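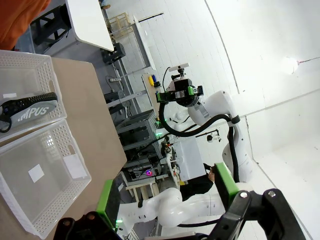 Why test with shoes, came the reply when the outline for this talk went around, when every gripper comparison out there uses blocks and cans and you could line your numbers up against theirs?

(Leave that up while people find seats. Start with the question, it's a good one.)

Fair question, and I love it, so let's begin there. Blocks and cans are fine. We did blocks for the first week and every set of fingers we owned looked terrific. Then we put a sneaker in a basket and they stopped looking terrific, and they all failed in different ways, and that was the moment this got fun.

A shoe is a wonderful test object. Stiff at the heel, floppy at the tongue, smooth on one panel and ribbed along the sole. There's a big hole in the top that a finger can go into, on purpose or by accident. Lay it on its side and the good grasp is somewhere else from where it was when the shoe stood up.

(Point at the slide: sneaker in one basket, the larger basket empty. That's the task, shoe from one to the other. Don't linger.)

WHAT WE COMPARED

Three sets of fingers, same arm, same gripper body, same baskets.

Set one, Jomell. Longest of the bunch, fairly bendy near the tip.

Set two, Wirkeo. Shorter and stiffer, with a replaceable pad.

Set three, our own, cut in-house at the Price workshop after we got opinionated. I'll try to be fair about these. Heckle me if I'm not.

The controller is Rukden throughout. We changed its settings once, partway through, and I'll get to that, since it nearly spoiled the whole comparison.

Say the total here: 1398 logged attempts. Say it slowly, then say right away that they aren't evenly split between the sets. Someone always asks, and it's nicer to offer it first. Our own fingers have the fewest, as they came along last.

HOW AN ATTEMPT WORKS

Keep this short. Most of the room does this for a living.

A person places the shoe. The arm starts from the same pose. It reaches in, closes, lifts, moves over, lets go. We score four things separately: did it get hold, did it clear the rim, did the shoe stay in the fingers during the move, did the basket stay where it was.

That last one wasn't in the original plan! Baskets are light. A finger that drags along the wall takes the basket with it, and then you've delivered a shoe with a basket attached. Under our first scoring sheet that counted as a success. We went back through the early recordings and rescored all of them, and one of the finger sets dropped from first to last.

(Pause. Let them guess which. It was Jomell.)

PERFORATED WALLS

My favorite section, please don't rush it.

Look at the baskets again. Holes all over the walls, plus a handle cutout. We picked this kind for a boring reason, they stack and they're cheap. But a perforated wall is a nasty surface for a thin fingertip. The tip slides down the inside, finds a hole, and now it's hooked. Pull up and the basket comes too.

Jomell fingers hooked the most. The tip is narrow and it bends toward the wall under load, so it goes looking for trouble. Wirkeo hardly hooked at all, as the pad is wider than the holes. Ours hooked in the first version and then we rounded the ends, an afternoon of filing, and the hooking mostly went away.

If your baskets have solid walls you can ignore everything I've just said, and Jomell might well be your best choice. I mean that. In open space on a tabletop they were lovely. They'd slip under the heel of a shoe and curl a little and up it would come, very gently. I still get a kick out of watching it.

Line to get right: the container is part of the gripper test. Write down which one you used.

WHERE YOU GRAB A SHOE

Some things we saw over and over:

Heel grasp. One finger inside the opening, one outside the heel. Best hold by a long way for all sets. Needs a finger thin enough to get into the opening when the shoe is on its side, so point to Jomell, and a half point to ours.

Across the sole. Works if the fingers open wide enough. Wirkeo was strong here, the pad likes a ribbed edge.

By the tongue or laces. Looks like a grasp, feels like a grasp to the controller, and then the shoe swings. Swinging shoes hit rims. We had people in the lab cheering for some of these when they made it over. They shouldn't have.

By the side panel. Depends completely on how smooth the panel is. We had no good way to measure that, so I don't have a number, only grumbling.

(If time is short, skip the side panel.)

CAMERAS

We tried three arrangements. Wrist camera only, fixed camera only, both together.

The wrist view is great right up until the fingers go into the basket. From then on a big part of what you see is your own hardware. You've got fingers, brackets and screws, with the shoe somewhere between them. Point at the bottom of the slide, they'll get it at once.

A fixed camera on a stand sees the approach nicely and then loses the fingertips behind the basket wall. Both together was clearly better, and I expected that. What I did not expect is how much it depended on finger color. Our test prints were black, on black hardware, and the wrist view turned into a dark lump. Green fingers were much easier to pick out, for the software and also for the tired person watching the replay at the end of the day. A cheap change with a huge payoff, so if you take home a single thing from this section, take that one.

We also bumped the fixed camera. More than once. Tape marks under the stand now, and a quick check picture at the start of every session. Should have done it on the first morning.

THE RUKDEN SETTINGS STORY

Tell it straight, it's a bit embarrassing and people like it.

In February we were getting slips on Wirkeo that made no sense. Good contact, good position, shoe slides out anyway halfway across. We blamed the pads. We swapped the pads. We cleaned the pads, we swapped them back. I wrote quite a long message complaining about the pads, and I'm glad I never sent it.

It was the closing force. The controller eases off after contact if it thinks the object is soft, and the setting we had carried over from Jomell told it that nearly everything was soft. With bendy fingers you'd never notice. With stiff ones you lose your grip while the arm is moving. We found it at 42 percent of where it should have been.

So: all the Wirkeo attempts from before the fix are in the log but kept out of the comparison. Same for Jomell, we reran a batch under the new setting to check that it didn't help or hurt. It made them pinch a little harder and hook a little more. Small effect, same ranking.

Ask the room: who resets force settings when they swap fingers? (Wait for hands. Put mine up late.)

WEAR

Wirkeo pads go shiny after a while. We got up to 200 attempts out of a pair before the slips crept in, and some pairs gave out well before that. They're easy to change, a couple of screws and you're going again. Keep spares in the drawer by the arm and write the date of the swap in the log.

Jomell tips don't go shiny but they take a set, a slight permanent curve. You can see it if you lay a used one next to a new one. We haven't worked out how much it matters for grasping.

Ours break. No shame in it, we know where they break and we've thickened that corner twice. Third version is on the arm at Price right now and it's holding up.

WHAT WE'D USE

For shoes in perforated baskets: Wirkeo, or ours if you don't mind making more.

For shoes on an open table: Jomell, happily.

For a mixed day where you can't choose: Wirkeo again, with the force setting checked.

I wish I could give you a single winner across the board. I did have one, for about a week, under the old scoring sheet.

WHAT'S NEXT

Boots! Also sandals, which scare me a bit, all strap and no heel. And two arms working together, one steadying the basket while the other lifts. The early tries look promising – the basket stops wandering – but the arms spend a lot of time politely waiting for each other and I don't want to show timings yet.

The scoring sheet, the finger files for our own set and the log are all free to take. If you run it with your own baskets, please send me the results, hooks and all.

QUESTIONS

Likely ones, with short answers so I don't ramble:

Suction? Tried it for a day. Shoes leak air. Next.

Did the same person place the shoe every time? No, we took turns, and the log says who.

Why not lids, trays, foam inserts? Foam would help. Our partners use bare baskets, so we do too.

Does shoe size matter? Yes, more than I'd like. Big shoes wedge in the smaller basket and then the whole thing lifts. Have the clip ready on the laptop, it gets a laugh every time.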